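**State tax agency sets lower threshold for electronic payment of withholding tax**

January 30, 2024

Employers that withhold more than $2,000 in state income tax in any quarter will have to pay electronically under a rule the state Department of Revenue has adopted for the coming filing year. The old threshold was set per year and reached mainly larger payrolls. The new one is tested quarter by quarter, so a business with a short busy season can fall under the rule even if it withholds very little in the other months.

The rule takes effect in March. Payments for wages paid before the effective date can still be made by check with a paper voucher, provided the voucher is postmarked by the regular due date.

Under the rule, an employer crosses the threshold at the end of the quarter in which its total withholding first exceeds the limit. It must switch to electronic payment for the next quarter and stay with that method for the rest of the calendar year. Falling back under the limit in a later quarter does not restore the paper option until the following January. The test is applied to the employer's account number, so a company that runs several locations under one number adds them together. Separate legal entities with common owners are tested separately.

Two methods of payment are accepted. The first is a debit that the employer schedules through the department's website. The second is a credit that the employer's bank sends to the state's account, using the standard tax payment format. Wire transfers are allowed only with prior approval. Credit cards may be used for past-due balances but do not satisfy the rule for current withholding, and the card processor's fee is charged to the employer.
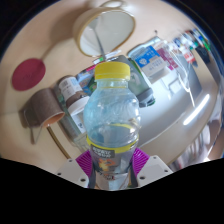
An electronic payment is treated as made on the date the funds settle, and the date it is entered has no bearing. For debits, that means the instruction must be in the system by 5 p.m. on the business day before the due date. Instructions entered after that hour are dated the next business day. Employers using bank credits depend on their bank's own cutoff, and the department will not waive a late charge when the bank missed it.

"The settlement date is where most of the mistakes will be," said Berenice Barrera, a payroll tax manager at Robles, an accounting firm that prepares returns for small employers. "A check mailed on the due date was on time. A debit entered on the due date is late, and the penalty is computed on the full amount of the payment."

The penalty for using the wrong method is 2 percent of the payment. It applies even when the money arrives on time. Late payments carry a separate charge of 5 percent, plus interest from the original due date. If a payment is both late and made by the wrong method, the two charges are added together. On a payment of $2,000, the combined penalty would come to $140 before interest.

The department will not assess the wrong-method penalty on the first payment after an employer becomes subject to the rule. That relief is automatic and needs no form. It does not cover the late payment charge, and it is given once per account number – a later change of ownership does not renew it if the number stays the same.

Employers that cannot comply may ask for a waiver. The application must show that the employer has no bank account that accepts debits, has no reliable internet service at its place of business, or holds a religious objection to the use of the required technology. Waivers run for one calendar year. An application must be received at least nine business days before the due date of the first payment it is meant to cover, and paper payments made while an application is pending are accepted without penalty.

Amparo Sánchez, controller at Livivell, a regional chain of garden supply stores, said her company had crossed the new limit in only one quarter last year. "We have a spring payroll and then we have everything else," she said. "Under the yearly test we were never close. Now we register, and we stay in through December." She said the company expected little added cost but had to change its approval steps, which required two signatures on each tax check. The state's website permits a second approver, but the feature is off by default and must be turned on by the account administrator.

Payroll software vendors are at different stages. Estik said its current release already supports the bank credit format and will flag an account when its quarterly total passes the limit. Rendetik, which sells a payroll package to restaurants and small retailers, said it will add the quarterly test in an update due before the rule takes effect. Until then, its users will have to compare the figures on their quarterly summary with the threshold themselves.

Employers that use a payroll service remain responsible for the tax. If the service collects the money and fails to send it, the department will bill the employer. The rule requires services to file an authorization for each client and to make payments under the client's own account number. Pooled payments under the service's number will be returned.

The filing schedule for withholding returns is not changed. Employers that file quarterly will still do so, and the annual reconciliation is due on the same date as before. A paper return may be filed even when the payment must be electronic, although the department will stop mailing preprinted vouchers to accounts that have crossed the threshold.

Registration for debit payments requires the account number, the federal employer identification number and the total withholding shown on either of the last two returns filed. New employers without a filing history will receive an access code by mail. Employers whose bank accounts have a debit block must give the bank the department's company identification number before the first payment, or the debit will be returned and the payment treated as not made.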